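**Conditioner for an old leather lounge chair?**

Posted August 2020

I bought a used Kinden lounge chair and the leather feels dry on the seat and the arms. The previous owner said she never put anything on it. The store near me carries Skarken cream and Clolik oil. Which one, and how often? I don't want it to get darker.

**Reply 1**

Cream. Oil will darken it almost every time, and it can get on your clothes for weeks. Vacuum the seams first, wipe with a barely damp cloth, and let it dry overnight. Then put on a thin coat with a cotton rag and buff it after an hour. Try it under the seat before you do the rest. 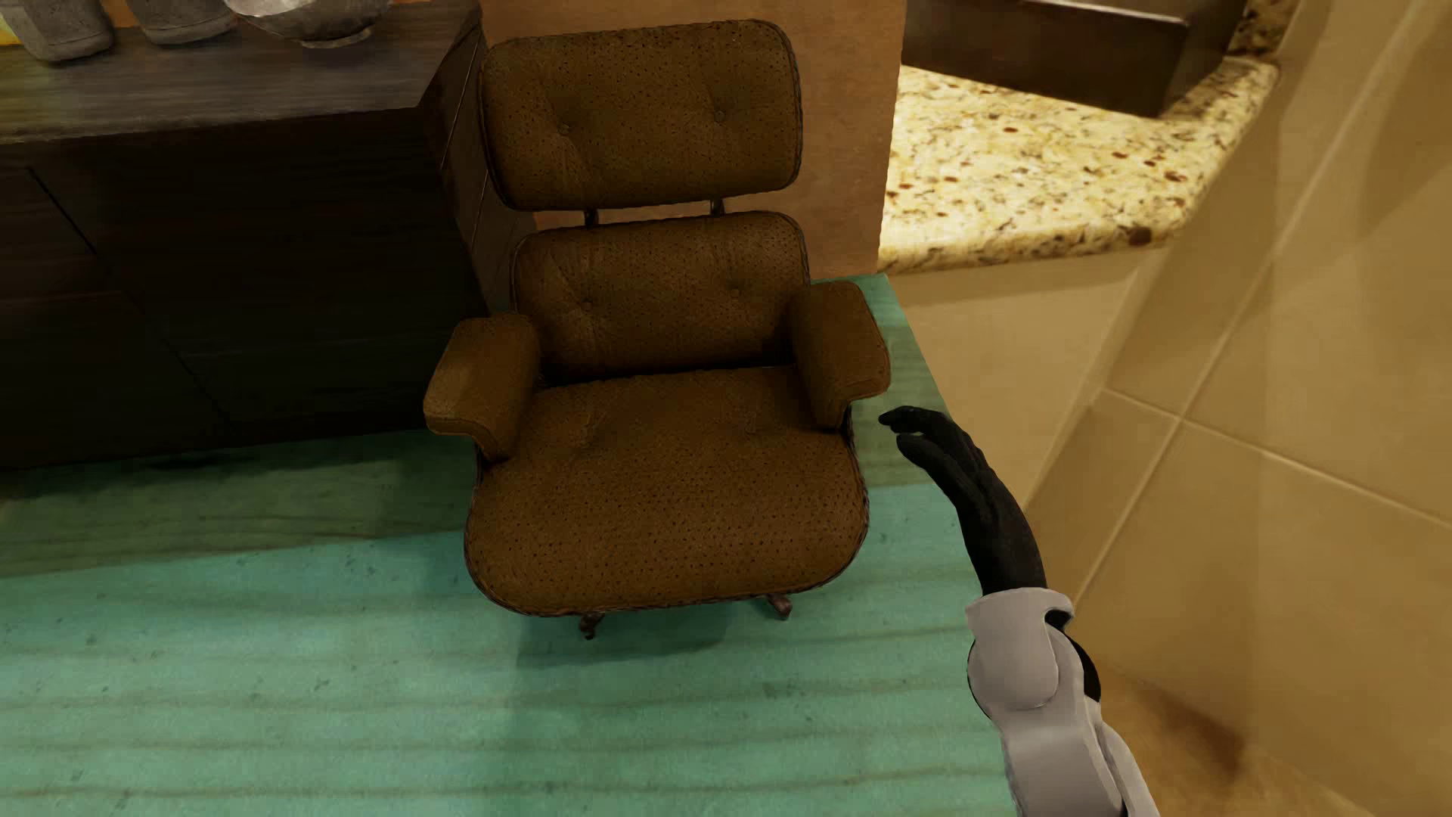
How often should leather be conditioned?

Twice a year is enough for a chair in a normal room. I do mine in March and again in the fall. If it sits by a heater or a sunny window, add one more.

**Reply 2**

I used the Clolik on a Nagano recliner and it went two shades darker. Never came back.

**Reply 3**

Check that it's real leather first. If a drop of water just sits there it probably has a finish on it and the cream won't soak in much. My 71 cent bar of saddle soap did fine.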